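Velico Scene Pack 3: Cluttered Rooms
Simulation environments for tabletop arm work
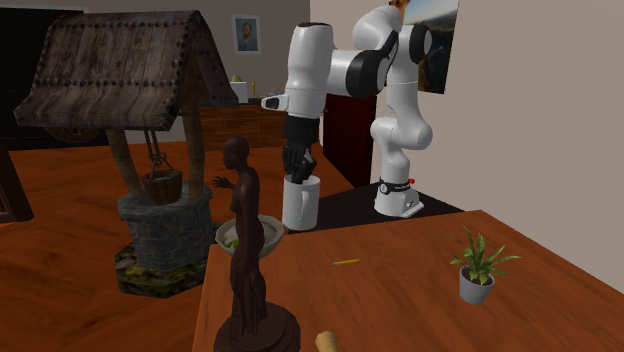 Scene Pack 3 is a set of 27 furnished rooms for training and testing single-arm manipulation in simulation. Each room comes with a tabletop workcell, an arm already mounted and configured, a two-finger gripper, and a library of household and decorative objects that can be placed by hand or by script. The pack runs on the Velico scene loader, version 4 or later.

Packs 1 and 2 used plain backgrounds. Customers told us their policies did well in those rooms and then fell apart as soon as there was furniture behind the arm. Pack 3 was built for that problem. Walls have pictures on them, counters have small things left on top, and objects that have no part in the task stand between the viewpoint and the robot. A mug pick can take place a short distance from a wishing well and a bronze statue. The mix is meant to be odd. A policy that has learned to find the mug should still find it.

What is in the pack

27 rooms, each with its own floor, wall and furniture materials
300 objects with collision meshes, mass and friction values
61 task definitions, including pick, place, lift, stack, pour and handover to fixture
Randomization scripts for lighting, object position, object swap and viewpoint
1,029 recorded reference episodes, at least one for every task
Configuration files for the arm, gripper and wrist camera

Objects

The object library is split into task objects and scene objects. Task objects are the ones the gripper is expected to handle: mugs, bowls, pencils, small boxes, bottles, cutlery. Collision meshes for these are finer, and the rims and handles of mugs are modeled as separate convex parts so that a rim grasp behaves like a rim grasp. In Packs 1 and 2 a mug was closed off across the top in the collision model, and the fingers could not go inside it. That has been fixed, and the old mugs can be swapped for the new ones by name.

Scene objects are there to fill the room. They include potted plants, statues, garden ornaments, framed pictures, cabinets and tables. They have simple collision shapes and can be set to fixed or free. Leave large pieces fixed unless you need them to move. A free statue close to the workcell will slow the solver down.

Tasks and scoring

Each task file names the target object, the start region, the goal condition and a time limit. For a lift task, the goal is that the object stays clear of the tabletop for a set number of steps with both fingers in contact. Contact with scene objects is logged separately and does not fail the episode by default. You can change this with one line in the task file.

Scores are written to a plain CSV with one row per episode. There is no dashboard.

Viewpoints

Every room has a wrist camera and four room viewpoints. Two of the room viewpoints are clear and two are partly blocked by foreground objects. The blocked ones are off in the default configuration. Ikhsan Hutapea, who built most of the rooms, suggests training with all four and holding one blocked view back for evaluation.

Requirements

Velico scene loader 4.0 or later
A GPU with 12 GB of memory for one room, 24 GB if you run rooms in parallel
85 GB of disk space with the reference episodes, 31 GB without

Known limits

Liquids are not simulated. Pour tasks use small beads. Cloth and drapes are rigid in this release, and the leaves on potted plants do not bend when touched. Rooms 14 and 22 load slowly the first time while the materials compile — later loads are normal. The arm's cable is not modeled.

The pack has not been tuned to match any particular real workcell. Friction values come from our own bench measurements and will be close enough for most ceramic and wooden objects, but if you plan to move a policy to hardware, measure your own gripper pads first and edit the values in the gripper file.

Licensing and orders

Scene Pack 3 is sold per site, with no limit on seats or machines at that site. Owners of Pack 2 pay the upgrade price. University labs can ask for the teaching license, which leaves out the reference episodes. Orders in North America go through Bernbridge. All other orders go through Jaramillo.

The download link is sent once payment clears. Fixes are free for the life of the pack, and the next one is planned for October, with bending plant leaves and two more kitchens.

Questions about task files or custom rooms go to Syahrul Krishnan on the support desk. Include your loader version and the room number. If an episode behaves strangely, send the log file too — a screen recording alone does not tell us which contacts were active.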